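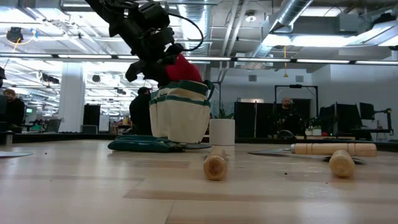
Pletska users forum > Motion and control > Goal jumps during final approach on cloth

hlis
2023-04-03

I have a problem with the last part of the approach on soft items and would like some opinions before I start rewriting things.

Setup: two arms on rails over a butcher-block table, fixed camera looking at the workspace, Pletska for planning, Semgate for masks, our own node in between that turns a mask and depth into a grasp pose. The task I'm working on is pulling a red cloth out of a canvas tool bag without taking the bag along. There are garden hand tools lying on the table next to the bag, so they go into the collision scene too.

The free-space move is fine. The arm gets above the bag and then, in the last few centimeters, the goal pose jumps sideways and the arm chases it. Sometimes the jump goes toward the bag rim and the fingers come down on the rim. Sometimes it goes back to where it was and the arm wobbles and then closes in the right place. Rigid objects don't do this. I put a mug in the bag as a test and never saw it once.

I log everything. In the last batch I had 400 attempts and the jump shows up in 134 of them. I went through those by hand, so I trust the number.

Config, the parts that might matter:

replan_on_goal_change: true
goal_tolerance_pos: 0.004
mask_source: semgate/live
goal_filter: none
approach_mode: servo

I am thinking of putting a low-pass on the goal. Anyone done that?

torsten_k

Low-pass will hide it and make your approach slow. When the filter lags you're steering to a place the cloth used to be according to a mask that was wrong. I'd look at the mask first.

What does Semgate give you when the gripper is between the camera and the cloth? My guess is that the visible part of the cloth gets smaller as the gripper comes in, the centroid moves, and your node thinks the object moved. A mug keeps enough of its outline to fit a model. A piece of cloth has no model, so the centroid is all you've got.

hlis

Yes, we use the centroid of the mask for cloth, then snap to the highest depth point within a small radius. I'll pull masks for some of the bad ones.

mapleridge

I don't agree with torsten on the filter. We run one on a similar cell and have for a long time. The trick is to filter in the object frame and clamp the step size per cycle. If the goal wants to move more than a few millimeters in one cycle on a static object, it's wrong, and you can throw that sample away. You don't need to know why it is wrong.

goal_filter: step_clamp
max_goal_step: 0.003
reject_over: 0.010

Works on the stock build. No rewriting.

torsten_k

You don't need to know why until the day the cloth does move. He has a bag with handles and two arms. If the gripper brushes the bag and the whole thing shifts, your clamp rejects the true position and keeps the old one.

mapleridge

Then you abort on contact. You should be doing that anyway.

hlis

I pulled masks. torsten_k is partly right. In most of the bad attempts the cloth mask shrinks as the fingers come in, and the centroid slides away from the gripper. So the goal runs away from the arm, the arm follows, covers a different part of the cloth, and it slides again.

There is a second group that doesn't fit. In those the mask is fine in every camera frame but the goal still jumps, and it always jumps along the direction of travel. I don't have an explanation for that one.

c_nowicki

The second group sounds like time stamps. If your node stamps the pose when it finishes computing instead of when the camera image was taken, you're combining an old image with a new arm position. While the arm moves slowly you don't notice. When approach_mode switches to servo, the gains go up and you do.

It affects you even with a fixed camera if you subtract the arm from the depth image before taking the highest point. Do you? With a late stamp the arm model gets removed from the wrong place, part of the real gripper stays in the cloud, and the highest point is your own finger.

Check it this way. Record one approach, stop the arm dead halfway, and look at the goal for a second or two after the stop. If the goal settles without anything in the picture changing, it's the stamps.

Czesław Nowicki

hlis

We do subtract the arm. I'll run the stop test on both.

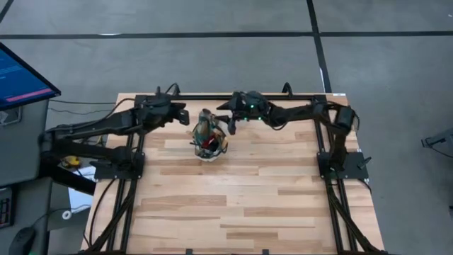 I did the stop test with a crumpled camo-pattern piece on the bare table, no bag, one arm at a time and then both. I picked that one because Semgate has trouble with the pattern and I wanted to see whether that made it worse.

Result: the goal settles after the stop, every time, in the same direction. With both arms in the workspace it takes longer to settle than with one. So c_nowicki's theory holds for the second group. I looked at our node and it does stamp on publish. That line is mine and it has been there since November.

The camo pattern caused a different problem, where the mask splits in pieces and the red patch inside gets its own label. I'll leave that for another thread.

c_nowicki

Take the stamp from the image header and carry it through the whole node. Then look up the arm state at that time, not the latest. In Pletska the call is state_at(stamp) and it interpolates. If you ask for a time older than the buffer it returns the oldest one and only prints a warning, so make the buffer longer than you think you need. The default is short.

Two arms taking longer makes sense if you do the subtraction for each arm in series.

hlis

It is in series, yes. One loop over the arms.

bsanders_automation

Joining because we had the first problem (shrinking mask) on a bagging line. What worked for us was freezing the goal. When the gripper gets inside a set distance, latch the last goal that had full visibility and go in open loop. Close, lift, look again. If you missed, go around. For cloth you don't need millimeters, there is cloth on every side of where you're aiming.

mapleridge

That's the clamp with the step set to zero.

bsanders_automation

Sure. It has one less number to tune.

torsten_k

I'd latch too, but latch on visible mask area and not on distance. With a deep bag the rim hides the cloth from the camera before the gripper is anywhere near it. If you latch by distance you may be latching a mask that's already half gone.

Something like: keep the largest mask area seen since the start of the approach, and when the current area drops under a set share of that, hold the goal.

hlis

That's easy to add, we already publish mask area. I'll try stamps first, alone, and then the latch, so I know which does what.

wjp_77

Slightly off topic, is your table top shiny? We had false high points from ceiling lights reflecting in a varnished surface. Stereo matched them as points in the air. It looked a lot like a jumping goal.

hlis

It is glossy and there are long line lights overhead, so I checked that. The reflections do give us bad depth on the wood. The points fall outside the cloth mask though, so they don't reach the grasp pose. They did reach the collision scene, and I found a few small phantom boxes between the tools. I've added a minimum cluster size for now.

c_nowicki

Be careful with the cluster size if you have thin blades lying flat on the table. A trowel lying down is not many points.

hlis

Good point. I'm adding the tools from their own masks, so they skip the cluster filter.

hlis

Update. Changed the node to use the image stamp and state_at, and raised the buffer. The jump along the direction of travel is gone. I replayed 3,105 logged goals through the new node offline and none of them landed on a finger. The old node put a fair number of them there.

The sideways slide was still there as expected. With torsten_k's area latch it stopped on the bag. I have not tried the clamp, so no verdict on that.

Current config for anyone who searches for this later:

replan_on_goal_change: true
goal_tolerance_pos: 0.004
mask_source: semgate/live
goal_filter: none
goal_latch: mask_area
stamp_source: image_header
state_buffer_s: 2
approach_mode: servo

One open issue. When the latch holds and the bag moves because a finger touched the rim, we close on air, which torsten_k warned about for the clamp. For now there's a contact abort on wrist torque, but canvas is soft and the threshold has to be so low that it trips on cable drag.

Hubert Lis

mapleridge

Run the abort on the difference between measured torque and a recorded dry run of the same approach. Cable drag is mostly repeatable if the cable loops the same way each time.

torsten_k

Or release the latch when the bag's own mask moves. The bag is big and you can see most of it the whole time. Use it as the reference and store the cloth goal relative to it.

mapleridge

The bag deforms when you pull on it.

torsten_k

During the approach nothing is pulling on it yet.

hlis

I'd like to try the bag reference, it needs nothing new from Semgate. The dry run idea means another recording for every start pose and we change those a lot.

Does Pletska allow a goal in a moving frame with the latch on? The docs only show it with a fixed one.

c_nowicki

It does from the current release on, but goal_tolerance_pos is then checked in the moving frame as well. Set parent_frame before you enable the latch. In the other order it silently keeps the world frame. I reported that one and it's still open.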